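Tarmo Sakalauskas
July 12, 2023

Thread on the two hand-held gripper builds I've been comparing since April. Same wrist camera on both, same handle, different fingers. Notes for anyone choosing between them.

1/ Build A is the Olton parallel jaw. Two flat pads on a linear rail, one trigger. Build B is the Stumthorpe linkage finger, two curved fingers that close toward each other. Both are driven by hand through a cable. No motors on either one.

2/ Trigger travel. The Olton goes from fully open to closed in one short pull. The Stumthorpe needs a longer pull and the ratio changes along the way: fast at first, slow near contact. I prefer this for soft items. For small rigid parts it is annoying, as you spend most of the stroke in the slow section.

3/ Play in the joints. The Olton had none that I could feel when new. The Stumthorpe had a little at each pivot, and the pivots add up. At the tip you can push it sideways with one finger. I shimmed two of them and left the others alone.

4/ Durability. I ran 300 grasps on each before looking at anything. The Olton pads had started to peel at one corner. On the Stumthorpe one pivot screw had backed out by half a turn. Medium threadlocker fixed it. Put it on during assembly and save yourself the trouble.

5/ Camera. The lens is a wide fisheye, mounted behind the fingers and looking forward. At 60 frames per second I get usable tracking on fast wrist turns. At 20 I lose it on nearly every turn. If your logger can't keep up, lower the resolution first and leave the frame rate where it is.

6/ Occlusion is where the two differ most. The Olton carriage covers the middle of the view when the jaw is closed, so the contact point goes missing exactly when you want it. The Stumthorpe fingers take up more of the view in total – but they come in from both sides and the tips stay visible.

7/ Tracking needs texture. A bare wall gives the tracker almost nothing. Corners, switch plates and clutter on a shelf all help. I now begin each take with a slow sweep across the busiest part of the room before going in for the grasp. Lost takes dropped a lot after that.

8/ Exposure. Lock it. With auto exposure on, dark fingers closing over a bright sheet make the background blow out. I set it once per room and write the value in the log.

9/ Weight. The Olton build is 175 grams lighter. You don't notice on one grasp. You notice after more than an hour, mostly in the thumb side of the wrist. A counterweight at the back of the handle made this worse for me, so it came off again.

10/ Logger is the Kaczmarczyk board. It stamps trigger position and camera on the same clock, which was my reason for buying it. The connector is poor. Tape the cable down to the handle or you will have gaps in the trigger channel and not find them until playback.

11/ I also tried the Miledton controller for one evening. The menu is better and the clock drifts. Returned it.

12/ Where I am now: the Olton for boxes, cups and tools, the Stumthorpe for anything made of cloth. Next I'm changing the tip pads on the Stumthorpe to a softer rubber and repeating the cloth set with the same log settings. Numbers when I have them.

13/ Bedding is the set I use to judge the linkage fingers, as the grip point is never the same twice. A pinch at the center of a pillow, like the blue one between the tips, gathers the case into folds and leaves the corners free. I score center and corner pinches separately – mixing them in one column hid most of the difference between the builds. 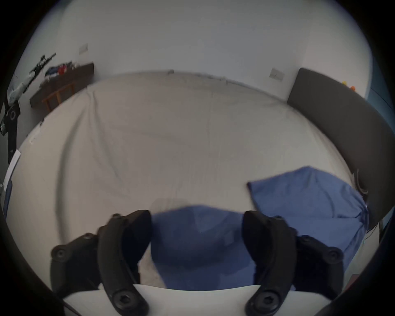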